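Gekora G2 parallel gripper -- replacement finger pads
Part no. 246-P. Sold in pairs. Supplied by Varham

Safety notice, 26/03/2020
Pads from batch 18 may lose grip and release the load without a fault code. Stop using them for overhead or shared-space work and contact Varham for a free exchange.

The fault is in the bond between the pad and its facing. Under side load the facing creeps, the closed position shifts, and the controller still reports a good grip.
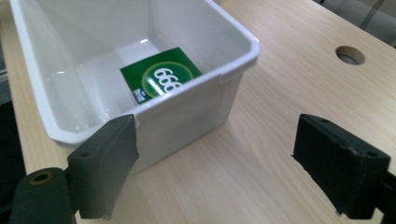 Bin picking gives the highest side load, as the fingers must reach past a rim to get at the part. A small carton lying tilted on the floor of a bin, close to the front wall, is a typical case: one finger can touch the wall before the other touches the carton. Check the inward faces for scuffs or a frayed outline before each shift.

Fit new pads with the screws supplied -- do not reuse the old ones. Recalibrate the closed position after fitting. Inspect every 2,000 cycles.

Fits: G2, G2 Long. Does not fit the Sadska adaptor.
Returns contact: Florence Zacharias, Varham service desk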